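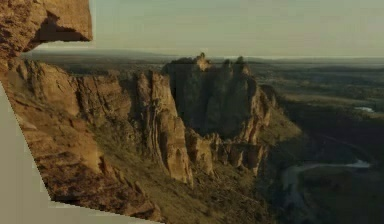

Clotilde Hervieu keeps a list of the places where her planner has given up. It ran to 112 entries when I visited the Sarneline office in June, and most of them were cliffs.

Sarneline writes control and planning software for inspection robots, and nearly all of its testing happens in simulation. The team builds canyons, ledges and river valleys, lights them from a low sun, and runs the same software that will later run on a real machine. Hervieu likes deep shadow best. A rock wall that is bright on one side and almost black on the other is hard on a depth estimator, and she would like to find that out at her desk.

The simulator, called Wirketti, gets through 3,000 short runs a night. By morning a script has sorted the failures by cause: bad depth, late plan, no plan at all. The team reads the last group first.

"A late plan I can fix by lunch," she said. "No plan means we misunderstood something." 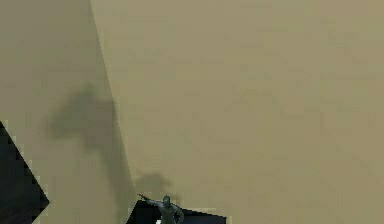 PERCEPTION

Close-up work brings other problems. On a plain tan surface there is very little for the software to hold on to, and a soft gray shadow can look as solid as the small figure near it. An early version of the perception module, Poojary, treated shadows as obstacles and steered around them. In one batch it did this 399 times.

The fix took three people most of a winter. Poojary now works out where the light is coming from, predicts where each shadow should fall, and lowers its confidence in any dark patch that matches. The planner still gets the patch, but with a score attached, and it can choose to cross.

That change went into the main branch as Praltcombe, the release the team still uses as its baseline. Hervieu thinks the scoring is too cautious on surfaces that meet at an angle — she has a branch open for it, and eleven new entries on the list.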